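4.3 Loading a fold plan in Travar

I'm assuming you've done 4.2 and both arms have homed. If they haven't, go back and do that first (I've skipped it myself and lost an afternoon!).

1. Open the Plans tab and pick your cloth type.
2. Set the planner rate to 8 Hz. You can push it to 16 later, once you trust it.
3. Leave the grasp timeout at 60 seconds.
4. Press Preview. Both gripper paths get drawn over the camera view, and I always drag the slider right to the end to see where they finish.
5. Press Run and keep a hand near the stop button.

Note: the corner finder wants a bit of contrast, so white cloth on pale wood may need the threshold nudged up.

Caution: don't edit a plan while it's running. Travar saves the change straight away and the arms will follow it.

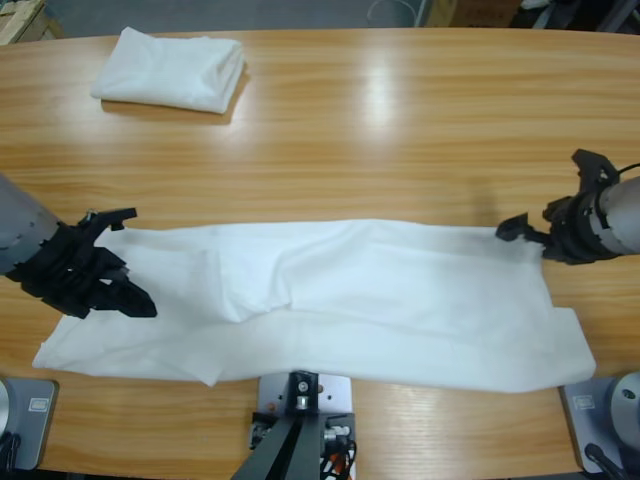 Can I use one plan for different sizes of towel?
Plans are stored as proportions of the cloth, so they'll stretch to fit anything up to 600 mm on the long side.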